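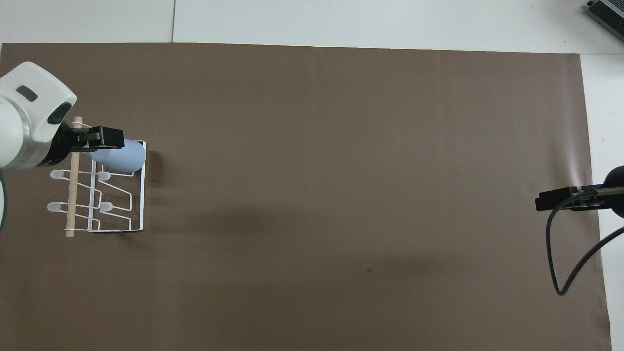
Herkari Gate Log, release 3. Per-game attendance and charity ticket records for the Tenville ballpark, 426 rows, one row per group per game. Maintained by Hường Đặng and Khalil Bitar. Paper stubs were sorted by section before entry, on a table covered with brown paper over a white top, and keyed in twice. Mismatches were settled against the box office ledger - the ledger wins.

Fields: game_id, group_name, tickets_sold, tickets_scanned, share_paid. Empty share_paid means the payout was still open when the June export ran. Groups with more than 720 tickets in one game are split across 2 rows with the same game_id.

Known gaps: rainouts are left out. Porkberg road games have no scan data.

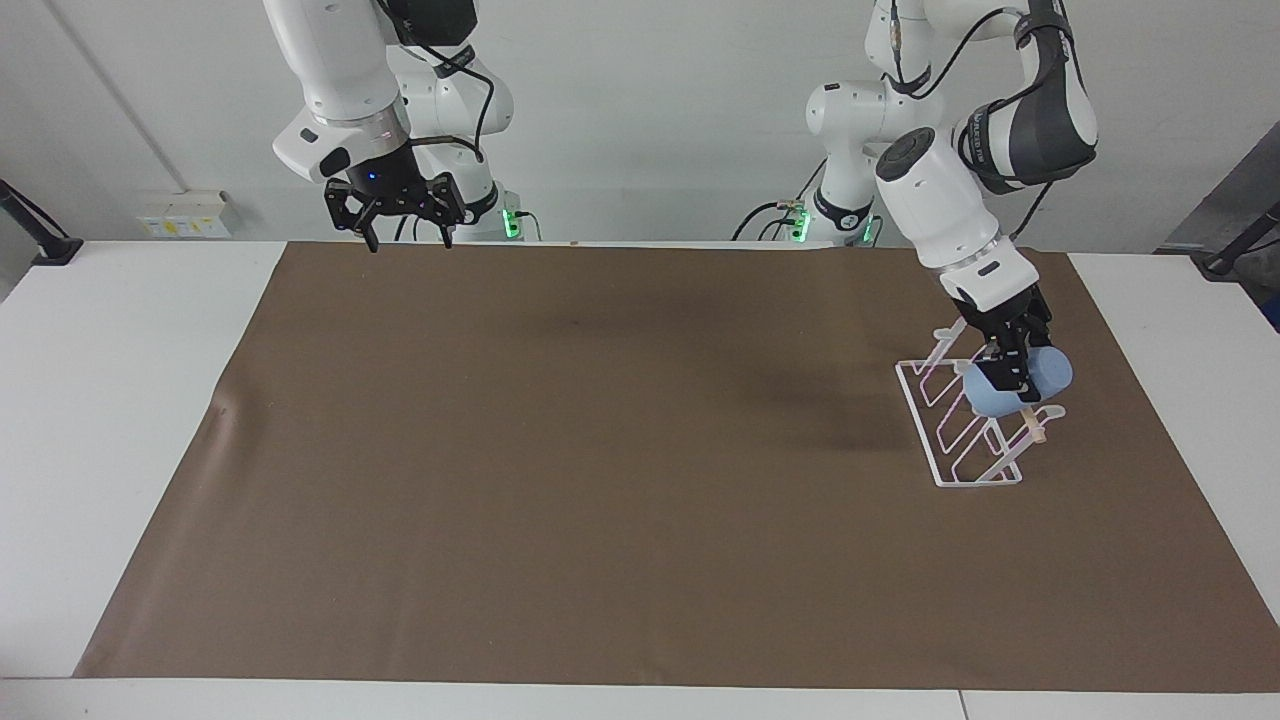

Can tickets_scanned be higher than tickets_sold?

In a few rows it is, where a group handed out spare passes at the gate. Leave those rows as they are.

Corrections go to Lucinda Sorensen with the game_id and the old value.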